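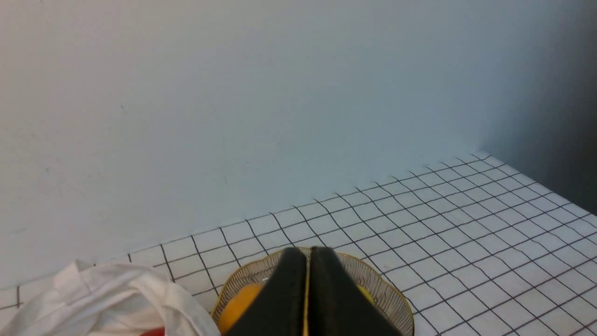

Teaching a Gripper to Handle Fruit by Remote Control: What We Got and What We Didn't
Laurier Cormier, final report, Lorley teaching kitchen project

Last updated: February

The project plan said that a person with no training could show our arm a kitchen task by remote control, and that after enough showings the arm would do it alone. I was asked to test the first half of that sentence and comment on the second. My comments are less cheerful than the plan.

Setup

The arm is driven from a Fidano hand controller. The operator sees only the view from the wrist camera, so what the learning software gets is also what the person had. I liked this on paper. In practice the two black fingers cover the middle of the view just when you need it. With the gripper over the wire basket and the fingers nearly shut, the orange fruit shows on the left side and only a sliver of the yellow one on the right. Operators ended up guessing where the second piece was, and a guess goes into the record looking exactly like a decision.

The task was to lift one piece of fruit out of the basket and set it down on the tiled counter. We recorded 576 attempts against a planned 800. The shortfall is mostly my fault – I threw out two full afternoons after finding the controller and video clocks had drifted apart.

What the showings were like

Of the 576, 29 had to be cut because the fingers caught on the basket wires and dragged it. I argued for keeping them in a separate folder and still think they are the most useful thing we have. The clean runs teach the arm very little about thin wire.

Operators also differed more than I expected. Some came straight down from above. Others tipped the wrist and came in low along the wall. Both ways work, but the Destska training script treats them as one behavior and averages them, and the average of the two runs into the rim. Horobets, our comparison script, keeps them apart but took all night to train, and I only had time for one run of it.

Results

On the last Tuesday I ran the trained arm 17 times without a person driving. It got the fruit out in six. I have seen this kind of number reported as "promising." A person using the same controller for the first time did better after a few minutes of practice.

I am also not sure what it learned. The counter is a regular grid of white tile and the wall behind it is plain, so there is a lot of background that hardly varies from one attempt to the next. When I turned the basket a little and left everything else alone, the arm went to the old spot. That suggests it memorized a position – though with so few tests I can't rule out bad luck.

What I would change

Add a second camera off to the side, even a cheap one. Move the basket between every attempt, which we said we would do and mostly didn't. Have each operator pick one approach and label it. I would also stop saying "no training needed" in the project summary. Our operators got noticeably smoother over their first session, and those early jerky attempts are still in the set.

The recordings are on the lab drive in the Lorley folder. The clock fix is in the readme.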